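Linder Home Handling Guide: Frequently Asked Questions
Last updated Monday, August 21, 2023

These are the questions we get most often about the Linder guide to recording table tasks with hand-held grippers in private homes. The guide itself has 35 rules. Where an answer refers to a rule, the number is given so you can look it up.

Who has to follow the guide?

Anyone who records under the Linder name, including partner teams at Cusham and Clistbridge. If you are using our grippers for your own work you are free to set your own rules, but data sent to us has to meet these. We check a share of every batch and return the ones that don't.

Is this a safety standard?

No. It is a set of working rules. It doesn't replace the safety law where you live or the manual that came with your gripper. If the guide and the manual disagree, follow the manual and write to us so we can fix the guide.

Do I need permission from the people who live in the home?

Yes, from every adult who lives there, in writing, before any equipment is switched on (Rule 2). The form says which rooms will be recorded and how long the data will be kept. A general "okay" by text message does not count. Renters can sign for their own home. They do not need the landlord unless you plan to attach something to a wall or ceiling.

What about guests?

A guest who comes in during a recording has to be told right away. If they don't want to be recorded, stop and wait, or move to another day. Do not ask them to stay in one corner.

Does the home have to be tidied first?

No. We want homes as people live in them, with the usual things on shelves and stools. What we ask you to put away is anything with a name, address, account number or medical detail on it. Mail is the most common problem, followed by prescription labels and school papers. Framed family pictures can stay if the household agrees. Ask about them separately, as people often forget they are there.

What surface should I use?

Any steady table at a comfortable working height. A cloth is allowed and so is bare wood. If you use a cloth, leave it as it falls. You don't have to pin it, iron it or smooth it between takes, but it must not hang where someone can step on it.

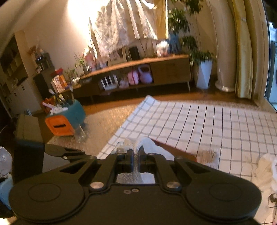
Fabric tasks have a few rules of their own. Close the fingers slowly and stop when the fabric is held. Do not keep squeezing. Lift straight up before moving sideways, and don't drag one cloth over another unless the task sheet calls for it. Thin or loosely woven fabric can catch on screws and linkages, so look over the gripper after each take and remove any threads by hand. If a thread has gone into a joint, stop using that gripper until it has been opened and cleaned.

Can I use my other hand to help?

Only if the task sheet says so. If you reach in by habit, finish the take, mark it as "assisted" and record another one. Don't delete it. Assisted takes are useful to us as long as they are marked.

How many takes should I record for each task?

The usual number is 15. Some task sheets ask for fewer. More is fine if you have the time, but please don't send 100 takes of the same easy task in place of the harder ones on your list.

What counts as a failed take?

A take in which the object ends up somewhere other than the place named on the task sheet. Dropping the object and picking it up again is not a failure if it gets there in the end. Keep failed takes and mark them. Teams that send us nothing but clean takes will be asked about it.

How fast should I move?

At the speed you would move if you were doing the job with your hand and were in no hurry. Some blur is expected when the gripper travels from one object to the next. If the picture is blurred while the fingers are closing, you are going too fast.

Can two grippers be used at the same table?

Yes, under Rules 19 to 22. Agree before you start which side each gripper works from. Only one gripper goes for an object at a time, unless the task is a handover. The one that is waiting stays open and still. Say "mine" out loud before you reach. It feels silly for the first few takes, but it prevents most collisions. If the grippers touch, stop, check the fingers and pads on both, and note it in the log. 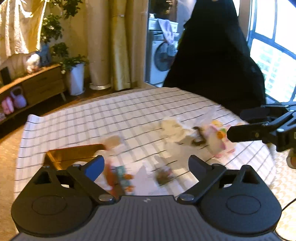
Mixed small items on a grid cloth, with a second gripper reaching in from the right.

Which objects are allowed?

Soft toys, sealed snack packets, trays, cloths, plastic containers and most kitchen tools. Knives, open glassware, medicine, batteries outside a device and anything hot are not allowed. Food must be in a closed package. Please don't eat it afterward if the package has been split by the fingers.

Do the finger pads have to match?

Not for general tasks. Write down what is on each finger at the start of the session and don't change it partway through. For tasks in the Uddin grip set the pads must be the same on both sides, and new ones should be fitted at the start of each session.

Can children or pets be in the room?

Children, no. Pets should be in another room with the door closed. This applies even if the pet is asleep.

How long can one person record?

Take a break when your wrist or shoulder starts to feel tired, and in any case at the end of each task sheet. The gripper is heavier than it seems at first. If you notice numbness, stop for the day.

Someone has changed their mind. What now?

Send us the session number and we will remove the whole session. The household doesn't have to give a reason, and the team is not marked down for it.

When will the guide change again?

The next version is planned for January. It will have a new section on drawers and doors. Comments on the current rules can be sent through the contact form on the Linder site. Please include the rule number.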